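4. Setting up the Wullberg on a desk or table

Your Wullberg has been charged to roughly half at the factory, which is enough to say hello and then go quiet on you. Charge it fully before you start. The rest of this section takes 15 minutes if you read it first and a good deal longer if you don't.

4.1 Choosing a spot

1. Pick a table that stands firmly on all its legs. The speaker will find any wobble and play it back to you as a buzz.

2. Leave a hand's width clear on every side. The microphones are under the rim and do not hear well through a stack of post.

3. Keep it away from the kettle, the fish tank and the windowsill. Steam, water and direct sun are not covered by the guarantee, and neither is the fish.

4. If the table has a cable hole, feed the power lead up through it from below before you fit the plug guard. The guard is wider than most holes. Everybody fits the guard first.

Note: Metal tabletops weaken the wireless signal. A thick cloth underneath does not help, although it does look nice.

4.2 Clearing the table

Small things travel when the bass is turned up. Coins, keys, paper clips and anything with a tassel should live somewhere else, or at least far enough off that you won't mind where they end up. Pens roll. Mugs are fine until they are full. 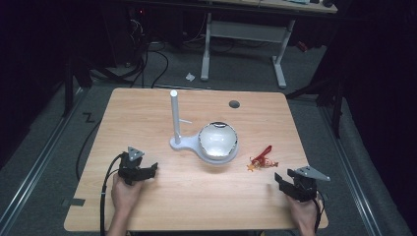
Photo: Eusebio Tello

4.3 Switching on

5. Press and hold the button on the back until the light turns amber. If it turns red, you have pressed it twice. Let go, think of something pleasant, and start again.

6. Wait for the chime. The first start takes longer than later ones and includes a silence in the middle that sounds very much like a fault. Leave it alone.

7. Open the Podeo app on your phone and choose Add a speaker. Your Wullberg will appear under the name WB followed by a number. In a block of flats you may see several. Check yours against the label underneath before you take charge of a neighbour's evening.

8. Type in your wireless password. The app hides it as you type, so a slip on the first letter will only come to light after the last.

Caution: Do not unplug the speaker while the light is blinking white. It is updating itself, and it holds a grudge.

4.4 Setting the voice level

9. Stand where you normally sit, or sit where you normally stand, and say the wake word in your ordinary voice. The voice you use for machines is louder and slower, and will teach it bad habits.

10. Repeat when asked. The app wants 6 clear samples and is fussy about what counts as clear. Close the door if someone is hoovering.

11. Set the night level under Sounds – Evening. The factory setting is 9, which was chosen in a large empty room by people who were all awake.

4.5 Pairing with older equipment

The Wullberg pairs with the Cinov amplifier and with Reuter radios that have a round socket. Reuter radios with a square socket need the adaptor, part 288, sold separately. Do not force the round plug into the square socket. It goes in quite easily, and then it stays.

If the two units refuse to pair, switch both off, count slowly to ten, and switch on the older one first. If that fails, move on to section 7, Resetting, and have your wireless password to hand again.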